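I follow a football club that most people in this country couldn't find with a map and a torch. Trundville play in the fourth tier of somewhere else, and I picked them up years ago because of a kit I liked and a bus I missed. This is the post where I explain how I watched the cup tie against Pustlow, or most of it.

No channel over here was showing it. The club's own stream costs about 500 of the local money, which sounds ruinous until you convert it and find you've spent less than you would on a sandwich. Signing up took longer than the first half. It wanted a postcode in a format I don't possess, then a password with a symbol it later refused to recognise.
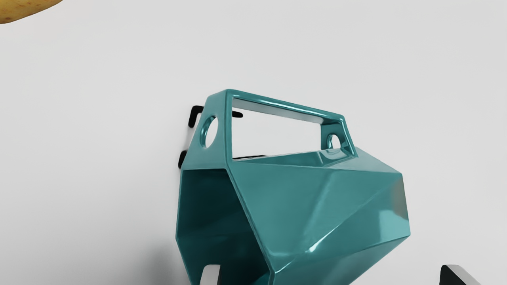 By the time I got in, Pustlow were one up and the commentator was talking about parking. I gather the goal was a header. The replay froze with the ball on its way in and stayed like that until the corner at the other end.

The ground holds 2000 and I'd put the crowd at rather less, though they had a drum. Our left back, Orbán, spent the afternoon being run past by a winger who looked old enough to have a mortgage. On 60 minutes he wandered forward, presumably for a rest, and hit one from miles out that went in off the post. I shouted loud enough to alarm next door. 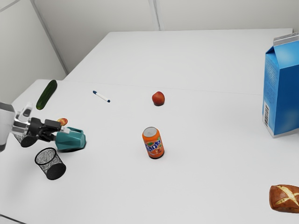

Teal plastic, white table.

Then extra time, in which both sides seemed to be hoping for a bus of their own. We lost on penalties. The stream dropped before the last one, so I found out from the league's website, where it was listed as match 2557 with the teams the wrong way round.

Promirow away next in the league. I've written the password on the back of an envelope and I can't find the envelope.

Recent posts
Why I own three scarves in July
Promirow away: a guide to not going
The pie question, revisited
Pre-season friendlies, ranked by drizzle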